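**Ticket 131 – Open day demo: gripper won't let go of the cloth**
Opened by: Þórey Hjaltested
Priority: was "urgent," now "annoying"
Component: Hurkis hand-held gripper, unit 2

**Reported**

Visitors get to try the gripper on a piece of black fabric. Pick up, lift, release. The first two steps are very popular. On the third, the fingers open a hair and then stay put, and the visitor stands there holding laundry and looking at me.

Started at 10:40, with a school group due at 11.

**Log**

10:45 – Power cycled. Same.

10:50 – Checked the handle linkage for play. Fine. Swapped to the spare handle anyway. Same, but now the spare is dirty too.

11:05 – School group arrived. Told them the gripper was "demonstrating a firm hold." One kid asked if it was broken. Smart kid.

11:20 – Log on the laptop shows the release command going out and the fingers stopping at 280 counts. They should run to 2000. Something is telling them they've arrived.

11:35 – Found the config. Someone loaded the Prelodell profile, which is meant for the narrow fingers. We're running the yellow ones. The open limit in that file is 280. So the gripper was doing exactly what it was told, and I owe it an apology.

11:40 – Loaded the Skikitz profile, ran the homing routine, put it back in service. Went through the pick with the fabric again before letting the line move. 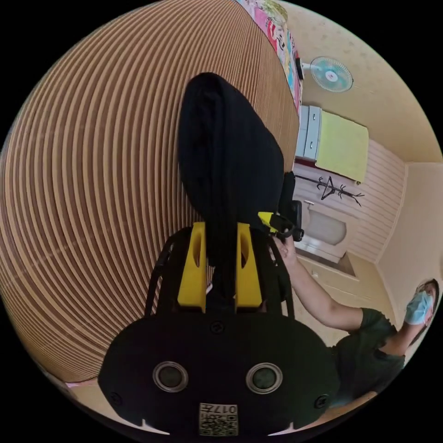
*Unit 2, yellow fingers, black fabric clamped at its lower end.*

11:55 – Ten grabs in a row, ten releases. Closed the demo for lunch while I was ahead.

**Cause**

Wrong profile. The Thoroddsen launcher remembers whichever one was opened last, and last night that was Prelodell. The file names differ by one digit and the menu shows the first eight characters. You can guess where the digit is.

**Fix**

Skikitz profile set as default on the demo laptop. Prelodell moved to its own folder, with a name a tired person can read.

**Still open**

- Launcher should refuse a profile that doesn't match the fingers. Asked for this in April. Asking again.
- Spare handle needs cleaning.
- Add a release test to the morning checklist. At the moment it says "gripper closes: yes/no," and we passed that one all day.

Leaving this open until the launcher change is in. – Þ.H.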